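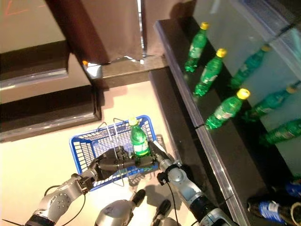 Lollia grocery puts its baskets back by the door

2023-04-30

Shoppers at the Lollia grocery on Liston Street will find something familiar waiting for them when they come in this week, and for a good many of them it has been a long wait. The hand baskets are back! They were moved to the far end of the store in October, when the entrance was being retiled, and what was meant to be a short stay beside the bottle returns stretched on right through the winter and into spring.

"I must have heard about it every single day," said store manager Enikő Hegedűs, laughing, as she straightened the new stack by the entrance. "People would come in for one bottle of something and a loaf of bread, and they'd end up juggling it all on the way to the register, or they'd take a big cart they didn't want. I don't blame them one bit."

The baskets are the blue plastic kind with open mesh sides and a pair of thin wire handles, and regular customers will know them well, although most of the old ones have been retired. Hegedűs ordered 153 new ones from Thammasiri, the supplier the store has used for its shelving as well, and they were unpacked over two evenings after closing time. A few of the older baskets that were still in good shape have been kept for the staff to use when they are putting stray items back on the shelves at the end of the day.

The wire handles were a matter of some discussion (a surprising amount of it, if you ask the people who work there). The sales catalog also offered a single molded plastic handle, and there was a sample of it in the break room for a while, where everybody had a turn at carrying it around filled with canned tomatoes. In the end the wire pair won out. Ottó Vida, who has worked the register at Lollia for 19 years, was firmly on the side of the wire.

"You can drop them down to either side and get at your shopping, and a tall bottle can stand up in there without tipping," he said. "With the other one I kept knocking my knuckles."

Leokadia Żak, who lives across the street and stops in most mornings, was among the first to pick one up. She had come for soft drinks and a bag of flour for her granddaughter's birthday, and she said she was glad to leave her own canvas bag folded in her coat pocket until she got to the checkout, which is how she has always liked to do it. She did wish the stack were a little higher off the floor, as bending is not as easy as it used to be, and Hegedűs has promised to look into a raised stand.

There is one small request from the store. Baskets may be carried out as far as the bicycle racks, but they should please not go home with anyone. The last batch had a way of turning up in the neighborhood holding potatoes or garden tools, and Hegedűs says she would be very happy to have any of those back, with no questions asked. They can be left with the cashier or just set down inside the door.

The Lollia grocery opens at 7 in the morning. The bottle returns are staying where they are, at the back of the store past the dairy case.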